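Refitting an old Dell workstation: processor, memory and where to put it all

Posted December 20, 2025 by Mwajuma Mwakalinga in Repairs & Refits

Mwajuma Mwakalinga wrote:
Hello all, and thank you to everyone who answered my questions back in March when I was dithering over whether to keep this old Dell or let it go for parts. I kept it, as you will have guessed, and I've finally got it on the bench with the lid off. I'd forgotten how much I enjoy this sort of thing, even with a pot of tea going cold beside me while I hunt for the right screwdriver!

My plan is to put the processor in first, then the memory, then the hard drive, and only after that worry about cables. The socket is open with the load levers up, and I've been keeping my sleeves well away from those contacts. I've also become very fussy about having a proper place to set each part down, after years of balancing things on the edge of the desk, so there's a grey plate with slots and holders sitting next to the case now. 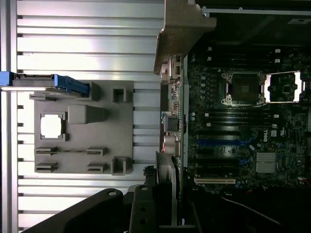 Wilmer Ayala: I'd do the memory last of all, myself. I know plenty of people do it your way and come to no harm, but once the sticks are in they get in the way of my hands when I'm fitting the cooler, and I've got big hands. Drive, processor, cooler, paste wiped off the thumb, and then memory when there's nothing left to knock.

Olga Valcárcel wrote:
I can't agree with that, Wilmer, sorry! On these older boards the cooler can overhang the nearest slots, and then you're trying to press a stick home at an angle with your knuckles against the fins. I did one of these for my sister last winter and ended up taking the cooler off again, cleaning everything and starting over. Memory before cooler every time for me.

Mwajuma, are you putting the cover on the socket if you leave it overnight? I lay a clean card over mine.

Wilmer Ayala wrote:
Fair enough, it depends on the cooler. Mine was a low Tenden one that cleared everything with room to spare. I'd still like it noted that I have never had to take one off again :)

Mwajuma Mwakalinga wrote:
You're both very kind, and you've both made me go and measure. I have a Starkix cooler waiting in its box and it is a great wide thing, so I'm with Olga on this one, though I'll think of Wilmer when I'm scraping my knuckles. And yes, Olga, a card is a good idea, I'll do that.

A few words on the parts, for anybody doing the same. The hard drive is a 3.5-inch one and goes in a blue plastic carrier, and I like to get the carrier rails lined up before the drive goes anywhere near the case. The memory I hold by its short edges and bring down straight, and I check the notch against the slot before I push. It sounds slow, but I've bent enough things in my life by being in a hurry.

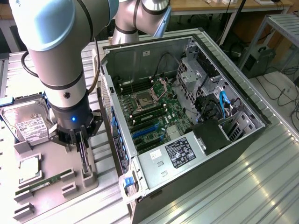
I'm also keeping the processor in its own pocket until the very moment it's wanted. My old habit was to rest it on the foam it came with, and then the foam would slide, and then I would say something I shouldn't. The case stays on its side throughout, with the board facing up, and I've put the side panel under the bed where I can't tread on it.

Mutua Tanui wrote:
Lovely to see one of these being kept going. Do look up which slots to fill first before you start. There's usually a diagram inside the side panel or in the manual, and it matters more than people think if you aren't filling the whole bank. I spent 35 minutes once swapping perfectly good sticks around when they'd simply been in the wrong pair.

Bit-na Cha wrote:
Seconding Mutua. I'd also say start it with 2 sticks only, and add the others after it has come up happily. Olga will tell me that's too cautious.

Olga Valcárcel wrote:
I will, but gently. If they've all been tested before, put them all in and see!

Mwajuma Mwakalinga wrote:
Two it is, then the rest after supper. The diagram means crawling under the bed for that panel, so give me a little while.

Related threads
Langat desk lamps: is the clamp strong enough?
Cleaning old thermal paste without making a mess
Altanus screwdriver set, worth the money?
Drive carriers with a missing rail

This topic has been viewed 1,083 times.

We use cookies to keep you signed in and to remember which threads you have read. By carrying on you accept our cookie policy.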